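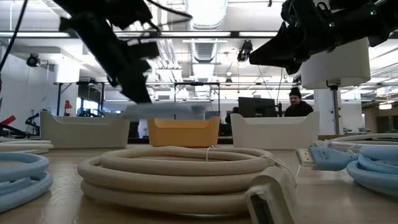
Coiled cables on the bench, with open bins behind. The beige coil is held by a single tie.

Storing cables and extension leads in the home workshop
Urs Gruber
Updated 20 November 2024

Most failures in household leads occur within a hand's width of the plug. The conductor is made of fine copper strands, and each sharp bend work-hardens a few of them until they part. Storage accounts for a good share of those bends. The notes below cover data cables, appliance leads and light-duty extension leads. They do not cover fixed wiring, which is licensed work.

Coil diameter
Use the lead itself as the guide. A coil should be no tighter than the curve the cable takes up when laid slack on the bench. For thin data cables this is about the width of a saucer. For a heavy-duty extension lead, allow at least the width of a dinner plate. Winding around the elbow and thumb puts a twist into every turn and should be avoided.

Over-under coiling
1. Hold the plug end in the left hand with the plug hanging clear.
2. Make the first loop in the normal way, palm down.
3. Make the second loop with the wrist rolled so that the cable passes behind itself.
4. Alternate to the end of the lead.
5. Leave a short tail free and tie.
The cable should pay out without kinks when one end is pulled. If knots form, the end has been passed through the centre of the coil.
A new lead holds the shape of its packaging. Lay it out full length on a warm concrete path for an hour before coiling it for the first time.

Ties
Hook-and-loop strap is preferred. Cut it to 22 cm for household leads and fit it to the cable permanently, near the plug, so that it is not mislaid. Tighten until the loops stop sliding and no further. Plastic cable ties are acceptable for leads that are seldom used, but trim the tail flush, as a cut end will scratch the sheath of whatever is stored beside it. Rubber bands perish in a hot shed and leave a tacky residue on PVC. Remove the residue with eucalyptus oil on a rag, then wipe down with soapy water.

Labels
Label both ends. I use Stikamard flag labels, folded around the cable and pressed together, with the device name on one face and the length on the other. Pencil lasts longer than ballpoint in a shed that sees summer heat. Masking tape is adequate for a season. For black power packs, write the output voltage on the casing with a paint marker, as the moulded lettering is seldom legible under a fluorescent tube.

Bins
Shallow open bins work better than deep tubs. Sort by connector type first and length second; colour is of no use as a category. Two layers of coils is the practical limit, after which the bottom layer is forgotten. The Rinby bins in my shed clip to an Eder rail at bench height. The Estard version is deeper and suits extension leads, though its lip is sharp as supplied and needs a pass with 240-grit paper.
Keep batteries, loose screws and steel wool out of cable bins.

Damp sheds
In coastal areas, fit a dust cap or a twist of cling film over exposed metal connectors. Place a sachet of silica gel in each closed container and dry it in a low oven every February. Green deposit on a contact can be lifted with isopropyl alcohol and a cotton bud with the lead unplugged at both ends. Do not use WD-40 on data connectors.

Inspection
Run each power lead through a dry cloth before it goes back in the bin. Discard any lead with a split sheath, a discoloured pin or a plug that has run hot. Cut the plug off before disposal so that the lead cannot be taken out of the bin and used again. Most council transfer stations accept cable as e-waste.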